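Eating by Color: Food Waste and Plate Choice in the Notlow Dining Hall

Project report, group 4
Tane Prendergast and Rochelle Fairweather
Draft 2, November

1. Why we did this

Everybody complains about wasted food in the dining hall. We wanted numbers. The question we ended up with: do students leave more vegetables behind when they serve themselves, or when the staff serve them? Started out much bigger (whole campus, all meals) and got cut down twice. Now it is lunch only, one hall, vegetables and fruit only. Meat and bread are somebody else's project.

Our guess going in was that self serve would waste less. You take what you want, you eat it. Rochelle thought the opposite, people pile it on when they're hungry and then quit halfway.

2. Background

Not a lot of reading done for this part, ran short on time. What we did read mostly agrees on a few things. Smaller plates usually mean smaller servings. Trays make people carry more than they eat. Vegetables get thrown out more than meat, and cooked vegetables more than raw. Eggplant came up a lot in our own interviews as the thing people take once and never again. Fruit is different, people like it but the rinds and cores make the bin look worse than it is. 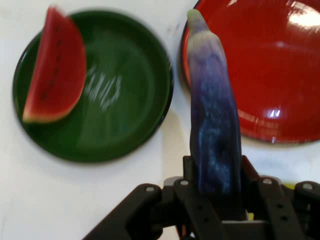 Plate color gets talked about too. The idea is that when food stands out against the plate you notice how much you took. We wanted to test that but the hall only has one kind of plate on the line and Gikthorpe catering said no to swapping them mid term. So color is in our survey only, not in the weighing. The title is left over from that plan, we should probaly change it.

3. Method

Lunch, 11:30 to 1:30. Two weeks staff served, two weeks self serve. Same menu rotation both times, we checked with the kitchen.

Bins at the tray return: one for vegetables, one for fruit flesh, one for rinds, pits and cores. Signs over each. Somebody from our group stood there the whole time, mostly because the first day people dumped everything in the nearest bin and we had to throw out that day's data.

Weighed each bin after closing on the kitchen's Cocco scale. Subtract the empty bin. Wrote it down on paper, typed it in later. Meal counts came from the card swipes at the door.

Survey was on paper at the exit. 428 filled in, a few were jokes and we kept them out of the written answers but left them in the count, which we should of decided on earlier.

4. Results

Total lunches over the four weeks: 3,615. Close to an even split between the two setups, a little heavier on the self serve side.

Vegetable waste per person was lower with self serve. Not by a lot but it went the same direction in both weeks. Fruit went the other way. With self serve people took more melon and left more of it, bites out of the middle and the rest still on the rind. Rochelle gets half credit.

The worst single lunch was a staff served eggplant bake. Around 700 grams more in the vegetable bin than the next worst. Cooks told us it was overdone that day so maybe don't read too much into it.

Survey answers, in short:
Most people said portions were "about right" under both setups.
Top reason for leaving vegetables was texture. Taste came second.
Top reason for leaving fruit was not ripe.
On plate color most had no opinion. The ones who did wanted something brighter than plain white.
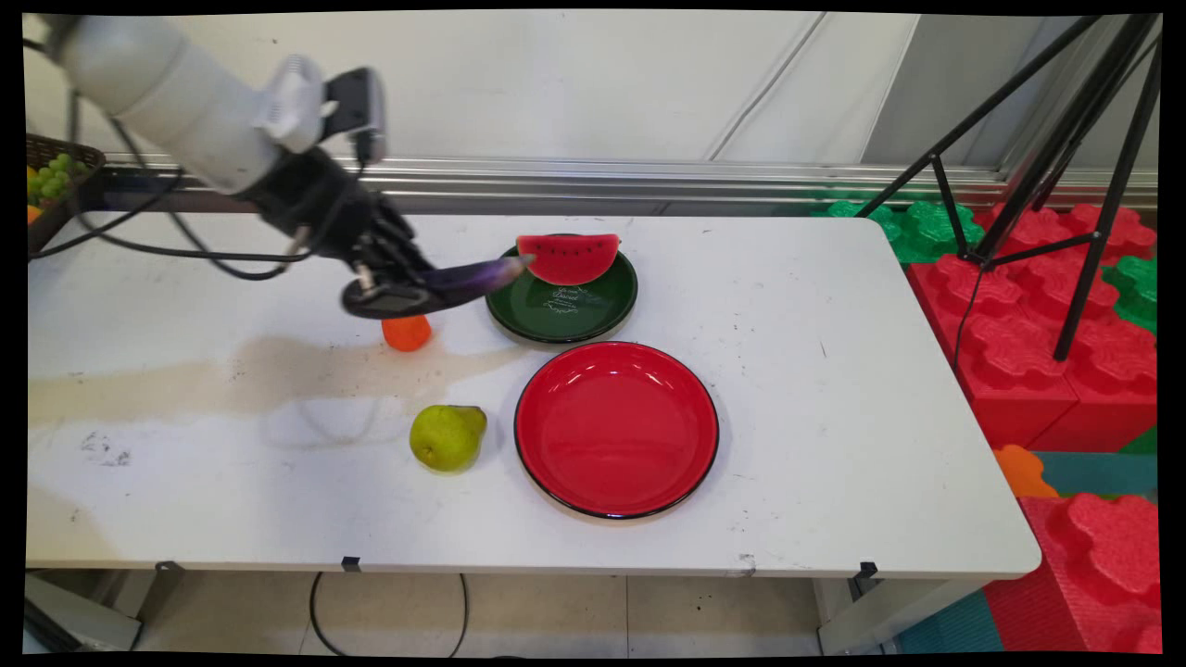 5. Problems

Rinds. We tried to separate them from the flesh but people don't scrape a melon slice clean at the bin, so the fruit number is high by some amount we can't work out.

Weather got cold in the second half and soup sales went up. Less salad taken overall. We didn't correct for it.

Only 5 of us, and two had lab at noon. On those days one person covered all three bins and it shows in the notes.

Some students figured out what we were doing and started eating up in front of us. One told Tane he finished his beans out of guilt. Nice, but bad for data.

6. What we'd suggest

Keep self serve for vegetables. Cut melon in smaller pieces, off the rind if the kitchen has time. Put out a tasting spoon for anything with eggplant in it.

For the next group: get your own scale, the kitchen needs theirs. Ask about plates before the term starts. Use the Jisico spreadsheet template from the start, we moved everything over late and lost an evening to it.

Data sheets and the blank survey are in the shared folder. Tables for section 4 still need captions, Tane has those.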